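Le jean qui passe de main en main… et de pince en pince

Tu as peut-être un jean trop court au fond de ton armoire. Un jour, il partira dans un sac, et le sac dans une borne de collecte. Et après ? Eh bien après, il va chez des gens comme ceux de Trillside !

Trillside, c'est un atelier de tri de vêtements. Chaque jour, 4000 kilos d'habits y arrivent dans de gros chariots à roulettes. Des pulls, des manteaux, des chaussettes toutes seules (beaucoup de chaussettes toutes seules), des pyjamas, et des jeans, des jeans, des jeans. En novembre c'est encore pire, quand tout le monde range ses affaires d'été et s'aperçoit qu'il a grandi.

Trier, c'est tout un métier

On pourrait croire que trier des vêtements, c'est facile : le rouge avec le rouge, les pantalons avec les pantalons. Pas du tout ! Adoración Barroso fait ce travail depuis longtemps, et elle reconnaît un tissu les yeux fermés. Elle frotte un coin d'étoffe entre le pouce et l'index et elle te dit : coton, laine, ou mélange. Elle tire un peu sur une couture et elle sait si elle va tenir.

Dans l'équipe, chaque vêtement reçoit une destination :
- il est en bon état, il part à la boutique ;
- il a un petit trou ou un bouton en moins, il part à la réparation ;
- il est trop usé, il sera effiloché, c'est-à-dire déchiré en fibres pour fabriquer autre chose, par exemple de l'isolant pour les maisons.

Le plus fatigant, ce sont les gestes d'avant et d'après : attraper, secouer, étaler, retourner, plier, reposer. Attraper, secouer, étaler… Une personne faisait ça jusqu'à 600 fois dans sa journée. Essaie avec ton tee-shirt, dix fois seulement, les bras tendus. Tu sens tes épaules ?

Pourquoi un robot a du mal avec un pantalon

Les robots sont très forts pour visser une portière de voiture. La portière est dure, elle a toujours la même forme et elle arrive toujours au même endroit. Un vêtement, c'est tout le contraire ! Tu le poses sur la table et il se plisse. Tu le reposes, il se plisse autrement. Une jambe se cache sous l'autre, une poche se retourne, une manche file par terre. Pour une machine, un tas de linge est un casse-tête qui change de forme chaque fois qu'on y touche.

Toi, tu sais te débrouiller avec ça depuis tout petit. Tu vois un bout de tissu et tu devines où est le reste. Alors comment apprendre ça à un robot ? En lui montrant, encore et encore !

Les mains qui donnent la leçon

Une des façons de faire consiste à prendre en main une pince, un outil avec deux gros doigts qui s'ouvrent et se ferment. Une petite caméra est fixée dessus. La personne attrape le tissu avec la pince, comme le ferait le robot, et la caméra enregistre tout : où se trouve le vêtement, où vont les doigts, à quel moment ils se referment. Chaque essai s'appelle une démonstration.

Pour le geste « plier un jean en deux », l'équipe a fait 358 démonstrations. Avec des jeans bien à plat, des jeans en boule, des petits, des très grands. Un ordinateur compare ensuite tous ces essais et cherche ce qu'ils ont en commun. C'est un peu comme quand tu apprends à faire du vélo : personne ne peut t'écrire la recette exacte, il faut beaucoup de tours de roue.

Et qui fait les meilleures démonstrations ? Les trieuses et les trieurs, bien sûr ! Quand Adoración Barroso a essayé la pince pour la première fois, elle a trouvé qu'elle avait l'impression de travailler avec des moufles. Au bout de quelques jours, elle pliait presque aussi bien qu'avec ses doigts.

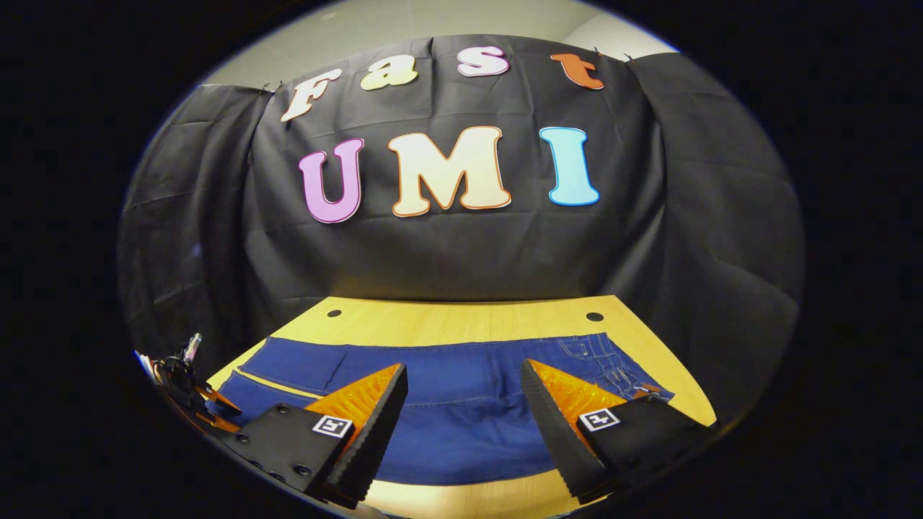
Un vêtement en jean, sans doute un pantalon, étalé sur la table, vu depuis la pince. Les coussinets orange, à l'intérieur des deux doigts, ont de fines rayures en relief. Au fond, des lettres découpées forment les mots « Fast » et « UMI ».

Le petit carré noir et blanc collé sur chaque doigt est un repère. L'ordinateur le retrouve facilement dans l'image, et il peut calculer l'écart entre les deux doigts. Malin, non ?

Et les gens, alors ?

C'est LA question que posent toutes les classes qui visitent l'atelier. Est-ce que les robots vont prendre la place de l'équipe ?

Aujourd'hui, il y a 4 robots chez Trillside. Ils ont même des noms : deux s'appellent Vovik, les deux autres Virk, et tout le monde les confond. Ils étalent et ils plient. Ils sont plus lents qu'une personne, mais ils n'ont jamais mal au dos.

Le travail des humains a changé. Il y a moins de pliage et plus de choix : ce manteau mérite-t-il une réparation ? Cette tache partira-t-elle ? Certains ont appris à régler les machines et à les dépanner quand une manche se coince. D'autres ont rejoint l'atelier de couture.

Tout le monde n'est pas d'accord sur tout. Certains regrettent les grandes tables où l'on pliait à plusieurs en bavardant. D'autres s'inquiètent : et si un jour on achetait beaucoup plus de robots ? L'équipe en parle en réunion avec la direction, et elle a obtenu que personne ne soit mis devant une nouvelle machine sans formation. Ce sont de vraies questions, et les adultes n'ont pas encore toutes les réponses. Tu peux y réfléchir aussi !

Les mots à retenir

Automatisation : confier à une machine une tâche que faisait une personne.
Démonstration : un geste montré et enregistré pour que le robot l'apprenne.
Effilocher : défaire un tissu pour récupérer ses fibres.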